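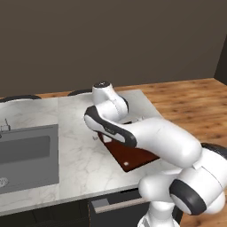
2 min read

Okay, harvest festival thread, because my inbox is full of people asking what's worth it in Citavov this September.

1/ Start with the lantern walk. It leaves from the Nikel bridge at dusk and winds down to the old mill. Last year there were over 250 lanterns on the river and I got a little teary (I'm fine!). Bring a jacket, the wind off the water is no joke.

2/ Parking! Skip the lot by the church. The Tradex garage on the hill costs 5 bucks all evening and it's a short walk down – all downhill, so save some energy for the way back.

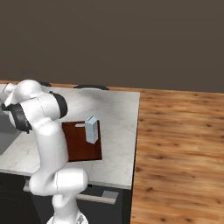
The shuttle goes from the garage too, but last year I waited so long for it that I missed the brass band, and I'm still mad about it.

3/ Food. Barros Orchard is doing cider donuts again, and they sell out by mid-afternoon every single time. Get in line early and get the big bag. The dumpling stand run by Ratree Limsakul is back too, right next to the pie tent, and her pumpkin ones are the best thing I ate all last fall. 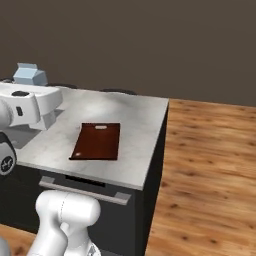

4/ Pie contest

Houshang Taheri is judging again and he likes a tart apple, so plan around that if you're entering. Sign-up is at the tent until noon. I'm bringing my grandma's pear pie, which has come in second 2 years running – wish me luck!!

5/ With little kids, do the hay maze before lunch. After that it's all teenagers chasing each other. The puppet show is on the small stage and you can sit on the grass.

Okay, that's my list. Yell at me if I forgot your favorite, and come say hi at the pie tent!

Comments

mapleanddot: Is the lantern walk okay with a stroller?

jo_k432: we did it with a double stroller, just a bit bumpy by the mill

pennyfromthehill: TEAM PEAR PIE

We use cookies to improve your experience. Accept | Manage settings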